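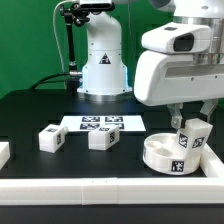 Marked blocks, the round bowl and a printed sheet on a black top

Brunora Block and Bowl Set: Questions We Keep Getting

We sell the set and we use it, and we don't agree with everything that gets said about it, including some of what used to be on this page. Rewritten in February.

Do I need the whole set?
Probably less than the catalog suggests. The Miltmont bundle comes with a bowl, 10 blocks, a pattern sheet and a carrying case. The case is nice. We've never seen it make any difference to anyone's work. Start with the small pack of 3 and the bowl, and buy more blocks when you run out of them.

Are the markers on every face?
No. The standard block has them on selected faces only, and you can order extra ones. The sales sheet says more markers means better results. Maybe. If your camera always looks from the same side, you're paying for squares that spend their lives face down.

What is the flat sheet for?
It stays put while the blocks move, so you have something to measure from. It has four squares, two by two. People like to set blocks right in front of it and then write to us that the lower squares don't read. Leave a gap, or look from higher up.

Can I print my own sheet?
You can, and we'd try that before buying ours. Use plain matte paper and turn off "fit to page" in the print window. Then measure a square with a ruler. A surprising number of the bad sheets mailed to us were just shrunk by the printer. If you want it done for you, Rautiainen prints them to order, and the ones we've had were the right size.

Does glossy paper work?
It works until somebody turns on a lamp.

Will the blocks stay upright in the bowl?
Don't count on it. The bowl is wide and low with a smooth floor, and a block set in at a slant can rest that way against it. Some customers find this annoying and others want it, since straight blocks in a straight row are not much of a test. If you need them standing up, get a tray with dividers. We don't sell one.

Why is there a marker on the bowl?
So the bowl's position can be read along with everything else. We doubted this was worth the money and we're still on the fence. Tape the bowl down and you know where it is. If yours gets bumped or moved a lot, then fine, get the marked one. 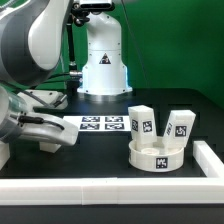 Black tabletop with a rounded corner, green backdrop behind

Does the table have to be black?
It doesn't have to be anything in particular. White blocks are easy to pick out on black, and dust is even easier to pick out on black, so keep a cloth handy. Avoid anything shiny if you can. Black tops sold as matte often aren't, and light will show up as a pale patch.

What about the green behind it?
Any plain color that isn't white or black should do the job. Green is popular and cheap to buy by the yard. We are not convinced by the special cloth sold for this, which costs 8 dollars a yard more than the bolt next to it. Iron it, hang it, and check that one side isn't a lot darker than the other.

Is the Vernidus coating worth paying for?
We tried it on one batch for about 3 weeks and couldn't tell the coated blocks from the plain ones. Perhaps it pays off over years. The maker says so, but the maker would. Ask for the plain finish at checkout if it isn't listed.

Can I put more than one block in the bowl?
Sure, up to a point. They lean on each other, fan out at the top and start hiding each other's markers. If something has to read every block, put in fewer than will fit.

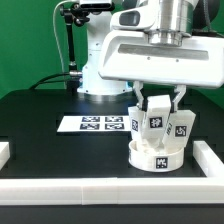
How do I clean the blocks without ruining the markers?
Use a dry cloth first, and a barely damp one if that doesn't do it. Skip alcohol wipes, whatever the label claims about being safe on print. Once a corner of a marker has worn off, order a replacement sticker and peel the old one completely before putting it on.

Can I return an opened set?
Within the usual return period, if all the pieces are there. Please check the bottom of the bag before you tell us a block was missing.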